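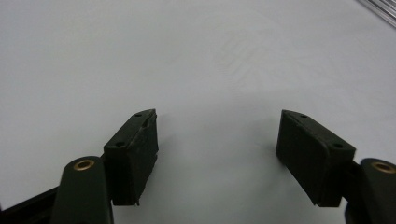
Step 3. Clear the table before you fold

Wipe down a pale, flat surface and let it dry. Crumbs become permanent once they are inside a map.

Lay the sheet face down and fold it in half the long way. Run a thumbnail along the crease. Levente Szalai uses a bone folder and will tell you so, but a thumbnail is free and harder to lose.

Step 4. Pleat

Fold back and forth in even panels, as if making a fan for someone you dislike. My old 600 mm walking map of Ornholm takes eight panels. If the last one comes out skinny, open it up and start again. You won't, but I have to say it.
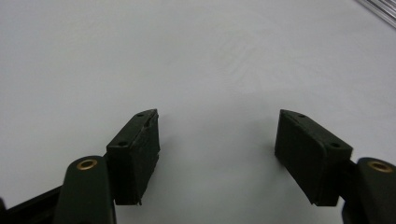

Page 40

Step 5. Press

Put the folded map under heavy books overnight. A dictionary works. So does the Van den Broek novel you were never going to finish.

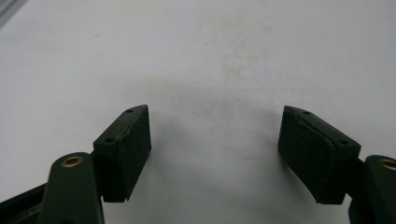 White surface, plenty of room.

Step 6. Put it away

Store it upright with the title showing. Maps kept in the car door need refolding by April.

Text: Mirjam Vanhove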